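Rinddale Gronda 847 Washing Machine
User Manual, Section 4: Washing Sports Kit and Two-Colour Garments

4.1 Before you begin

This section covers the Sports Mix programme and its settings. It applies to shirts, shorts, socks and training tops in synthetic or mixed fabrics, including garments that combine a strong colour with white. For cotton bedding and towels, see Section 3. For wool and down, see Section 5.

The machine must be levelled and the transit bolts removed before any programme is run (see Section 1). The cold water tap must be fully open. Sports Mix does not use the hot fill, even where one is connected.

Caution: Do not wash garments that have been treated with petrol, white spirit or dry-cleaning fluid. Rinse them by hand in clean water and let them air outdoors until no smell remains.

4.2 Sorting the load

1. Read the care label in each garment. Set the machine to suit the garment with the lowest temperature limit.

2. Separate garments in a single dark or bright colour from plain white ones. Wash these as two loads.

3. Put garments that are part white and part coloured into a third pile. Red with white needs the most care, as red dyes are the most likely to run into pale fabric.

4. Test any new two-colour garment for colour loss. Dampen a hidden part of the coloured fabric, such as the inside of a hem, and press a plain white cloth against it for one minute. If colour comes off on the cloth, wash the garment alone on the Cold setting until the test is clear.
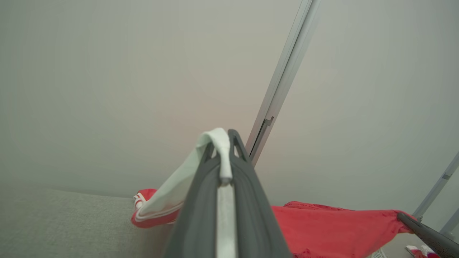

4.3 Preparing garments

1. Empty all pockets. Check the small key pocket inside the waistband of shorts, which is easily missed.

2. Close zips and hook fastenings. Leave buttons undone.

3. Turn shirts with printed names, numbers or badges inside out. Heat-applied prints can crack if they rub against the drum.

4. Brush off dried mud. Do not rub wet mud into the fabric. Let it dry first.

5. Spread each garment on a clean, dry surface and look for stains before loading. Check cuffs, collar and the lower back. A garment left bunched up can hide grass marks in its folds, and these become harder to remove once the load has been through a warm wash.

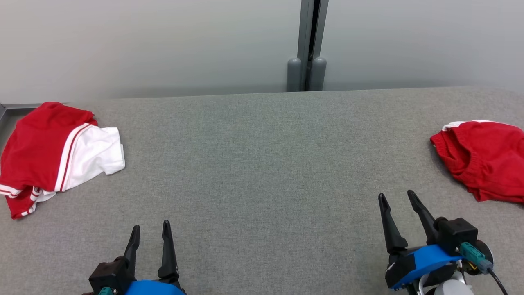 6. Treat stains with a liquid detergent or a stain remover suitable for coloured fabrics. Apply it to the back of the stain and leave for the time stated on the pack. Keep stain remover away from the edge where two colours join.

7. Place small items in a net wash bag. Fill the bag no more than half full.

Note: Do not soak two-colour garments. Dye can move from one part of the fabric to another when the garment lies still in water, even if the same garment washes safely in a moving drum.

4.4 Loading the drum

1. Open the door and check that the drum is empty. Wipe any grit from the grey door seal.

2. Shake out each garment and load it singly. Do not load garments rolled up or knotted together.

3. Fill the drum no more than half full for Sports Mix. Light synthetic fabrics need room to move, and the load sensor may not detect an overfilled drum when the garments are dry.

4. Push the door until it clicks. The door symbol on the display changes from flashing to steady.

If the symbol keeps flashing, fabric may be caught in the seal. Open the door, clear the seal and close it again.

4.5 Adding detergent

The drawer has three compartments. Use the main compartment, marked II, for all Sports Mix washes. Compartment I is not flushed in this programme and anything placed in it will remain there.

Use a liquid detergent for coloured fabrics. Detergents sold for whites often contain bleach and will fade red, navy and black. Follow the dose given by the detergent maker for a lightly soiled half load, or for a heavily soiled one where mud is present.

Do not use fabric conditioner on sports kit. It leaves a coating on the fibres that reduces the ability of the fabric to carry moisture away from the skin.

If your machine is fitted with the Poirier dosing unit, switch it off before adding detergent by hand. To do this, hold the Dose key until the bottle symbol goes out. The unit stays off for one wash and then returns to its previous setting.

4.6 Selecting the programme

1. Turn the dial to Sports Mix.

2. Press Temp to choose Cold, 30 or 40. For red and white garments, choose Cold or 30.

3. Press Spin to choose the spin speed. The lowest speed is recommended for garments with large prints.

4. Press Rinse Plus if the load includes garments worn next to sensitive skin, or if foam was visible at the end of the last wash.

5. Press Start. The door locks and the remaining time is shown. The time may change during the first rinse as the machine adjusts to the load.

To add a forgotten item, press Pause and wait for the lock symbol to go out. Items cannot be added once the water level is above the lower edge of the door.

Caution: Do not try to force the door while the lock symbol is lit.

4.7 After the wash

1. Remove the load as soon as the end tone sounds. Two-colour garments must not be left damp in the drum, where coloured and white areas lie in contact.

2. Shake each garment and pull seams straight by hand.

3. Dry on a line or rack, away from direct sun. Hang shirts from the hem. Where a garment is folded over a rail, place the fold within a single colour.

4. Leave the door and the drawer slightly open until the inside is dry.

Do not place garments with heat-applied prints on a radiator.

4.8 If colour has run

Do not dry or iron the garment. Heat will fix the loose dye. Wash it again at once, alone, on Cold with Rinse Plus selected. If a mark remains, use a colour run remover that is stated to be safe for coloured fabrics, and test it first on a hidden area.

Run the empty Drum Clean programme before the next white load. Dye left in the drum or seal may otherwise mark it.

4.9 Display messages in this programme

F4: Water is entering too slowly. Check the tap and the inlet filter.
UL: The load is unbalanced. Open the door when unlocked, spread the garments and select Spin.
Fo: Too much foam. The machine pauses and then adds a rinse. Reduce the dose next time.

For messages not listed, see Section 8.

Section text revised February. Technical editor: Tumelo Xaba.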